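Assunto: Re: [cabazes-helilen] Caixas frias, fruta tocada e a encomenda de inverno

Olá a todos,

Respondo ao Hüsnü por pontos e aproveito para juntar o que ficou pendente da última distribuição. Quem só quiser saber do calendário pode saltar para o fim.

Em sex., 4 de setembro, Hüsnü Gökçe escreveu:

> Boa tarde,
>
> Três coisas. A primeira é que as curgetes do meu cabaz chegaram moles na ponta e com a casca marcada, e à minha vizinha aconteceu o mesmo. Não sei se é do produtor, se é do transporte desde Plenditz ou se ficam tempo a mais dentro das caixas fechadas.
>
> A segunda: as bananas. Vieram outra vez no fundo, por baixo das batatas. Já se falou disto em fevereiro e ficou combinado que iam num saco à parte.
>
> A terceira: alguém sabe se a Işık mantém o preço do azeite se encomendarmos só uma vez até ao fim do ano? Preferia pagar tudo junto, mas não queria ficar com garrafões na despensa sem saber se compensa.
>
> Obrigado,
> Hüsnü

**Sobre as curgetes.** Falei com o produtor na segunda-feira. Diz que colheu de manhã cedo e que as caixas foram logo para a câmara. O problema parece estar mais à frente. A carrinha sai de Plenditz com tudo a cerca de seis graus, que é bom para as alfaces e mau para as curgetes, os pepinos e as beringelas. Abaixo dos dez graus começam a ganhar manchas e amolecem depressa quando voltam à temperatura normal. A partir da próxima entrega estes três vão fora da zona fria, junto às cebolas.

Em casa vale a mesma regra. Quem tem o frigorífico muito frio deve guardá-las na gaveta de baixo e gastá-las em quatro dias. Não as lavem antes de guardar.
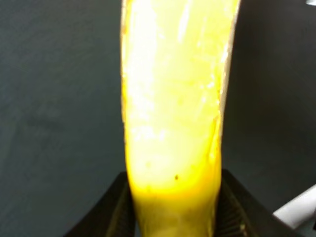

**Sobre as bananas.** O Hüsnü tem razão, ficou combinado e não se cumpriu. O saco à parte fez-se durante umas semanas e depois deixou de se fazer quando mudou a equipa da montagem. Voltei a pôr a indicação na folha que está colada à mesa: batatas e raízes primeiro, couves a seguir, fruta macia por cima. As bananas não vão dentro da caixa, entregam-se em mão. Quem levantar o cabaz de um vizinho tem de as pedir.

Lembro também que bananas e maçãs na mesma fruteira amadurecem tudo o que estiver ao lado. Se quiserem que os abacates fiquem prontos mais cedo, ótimo. Se não, separem. E as que já passaram do ponto podem ser descascadas, cortadas e congeladas num tabuleiro antes de irem para o saco, para não ficarem num bloco.

**Sobre o azeite.** A Işık mantém o preço até ao fim do ano com uma condição: encomenda única do grupo, com um mínimo de 200 litros. Na última vez ficámos acima disso sem esforço, mas houve quem desistisse depois de fechada a lista e o acerto foi complicado. Desta vez só conta como encomenda o que estiver pago. O garrafão é de cinco litros e não há garrafas pequenas. Guardado às escuras e longe do fogão, aguenta bem até ao verão - Hüsnü, se a tua despensa apanha sol, pensa duas vezes.

**Contas.** O saldo do grupo é de 2498 euros, já com o pagamento a Plenditz descontado. Falta a fatura do transporte. Somos agora 33 cabazes e não há vagas, por isso quem quiser suspender avise até quarta ao meio-dia, para podermos chamar alguém da lista de espera. Um aviso no próprio dia não dá direito a devolução, porque a colheita já está feita.

**Caixas.** Continuam a faltar caixas de plástico verdes. São do produtor e ele cobra-as. Vejam nas garagens e nas varandas, por favor. As de cartão não precisam de voltar, exceto as grandes das abóboras, que ainda servem para mais umas entregas.

**Encomenda de inverno.** O formulário fica aberto durante duas semanas. Inclui:

- azeite (garrafão de cinco litros)
- feijão seco, catarino e frade
- grão
- laranja de Takenport, em sacos de dez quilos
- abóbora-manteiga, à unidade

A laranja de Takenport só chega quando houver carga suficiente para dividir a viagem com o grupo de lá, e ainda não me deram uma data. Prefiro não prometer nada. No ano passado contávamos com ela numa semana e apareceu três depois, com metade das pessoas fora.

Duas perguntas a que preciso de resposta, aqui na lista ou em privado:

1. Há interesse em couve-galega todas as semanas, ou passamos a quinzenal? Tem sobrado bastante na mesa das trocas.
2. Alguém pode ficar com a chave do armazém às quintas ao fim da tarde? É só abrir, conferir a guia e fechar.

Para responder a isto cortem por favor o texto citado, que o resumo diário da lista está a chegar enorme a quem o lê no telemóvel.

Até quinta,
Dilek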